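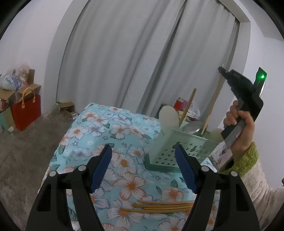 Plidach chopsticks – dropped-frame fault, data card

Version 2 of the card. Please read this before you train anything on the July recordings.

What this set is

Plidach is a collection of hand-held gripper recordings of small kitchen jobs: putting chopsticks, spoons and paddles into a utensil holder and taking them out again. A person works with a gripper in each hand, and a camera on each gripper records what the fingers are doing. The full set has 2,812 episodes. This card covers the chopstick part, and mostly it covers the fault we found in it, which has been maddening and also a lot of fun to chase.

We love this task. Chopsticks are thin, they roll, they lie across each other, and a grip that looks perfect can still pick up two when you wanted one. If a policy can tidy chopsticks into a holder, it has learned something worth having.

What went wrong

The left and right recordings drifted apart in time. Each gripper keeps its own clock, and the two are meant to be lined up at the start of every episode by our sync tool, Zindus. In the bad episodes the line-up ran, reported success and then used the offset from the episode before. The video plays fine on both sides. The finger widths look fine on both sides. Put them together and the right hand lets go of a chopstick before the left hand has got hold of it.

More than 100 episodes are affected. The error is small at the start of a recording session and grows as it goes on, so the later episodes are the worst.

How we found it

Iveta Murín trained a first policy on the chopstick episodes and ran it on our two-arm bench, Markska. The handover failed nearly every time, always in the same way: the giving arm opened early and the chopstick fell. We blamed the pads first, then the lighting, then the grip force. We changed all three and got the same early release.

Iveta then laid the left and right videos side by side and stepped through a handover by hand. It was plain as day after that. I wish we'd done it in the first hour!

Safety note

One of the bench failures was more serious than a dropped stick. The arm that thought it was free swung back toward its rest position while the other arm was still holding the far end of the chopstick. The stick snapped and a piece left the table. No one was hurt, but the bench shield was open at the time and it should not have been. Our rules now:

Shield closed for any two-arm run, including slow ones.
Speed limited to 30 per cent until a policy has been through a full set of handovers.
Eye protection for anyone near the bench, visitors included.
Stop button within reach of the person watching, not the person typing.

If you run policies from this data on your own arms, please do the same. Wooden chopsticks break into sharp ends.

What has been fixed

Zindus now clears the old offset before it looks for a new one, and it stops with an error if it can't find one. The affected episodes have been lined up again from the video and carry the tag realigned. A few could not be rescued and carry the tag hold. Leave those out of two-handed training. They are still good for single-gripper work, where the clocks don't matter.

Known limits

Realigned episodes can still be a frame out.
Fingers often hide part of the chopsticks.
Shiny spoons and ladles throw reflections, and our Bartoš depth estimates are poor on them.
Failed grasps have been kept on purpose. Look for the tag miss.

Reporting a problem

Send the episode name, the time into the recording and which hand looks early. A rough guess is fine – we would much sooner check a false alarm than miss another one of these. Reports go to Iveta, who also looks after the tags.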